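Dumcombe Folding Worktable, White

The Dumcombe is a folding table for home kitchens, market stalls and craft rooms. The top is 305 mm deeper than our Jidex side table and wipes clean with dish soap and water. Do not use scouring pads.
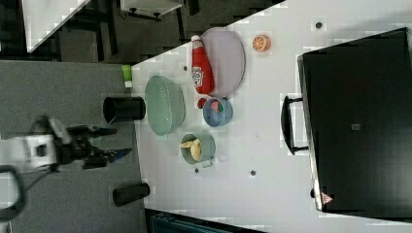 White top with plate, ketchup bottle and halved orange.

The legs lock with a push button and fold flat under the top. Each leg has a screw foot for uneven floors. One adult can set the table up. Two should carry it on stairs.

The top is not heat-proof. Put a trivet under anything that comes straight off the stove.
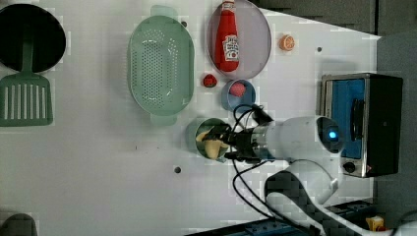

Delivery and spare parts

Orders placed before noon ship the same day, except on Saturday. Feet, buttons and hinge pins are sold in packs of 6. The older Carrilho model uses a different hinge, so check the sticker under the top before ordering. The hinge is tested to 3000 folds and covered for six years.

The Istirau carry bag is sold separately. It fits the white and gray tables.

Customer comments

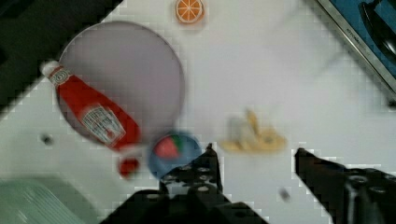 Belmiro Seixas writes that the buttons were stiff for the first week and then loosened up. He would like a longer strap on the bag.

Ilídio Sequeira asks if the feet fit the Jidex. They do, in the same size.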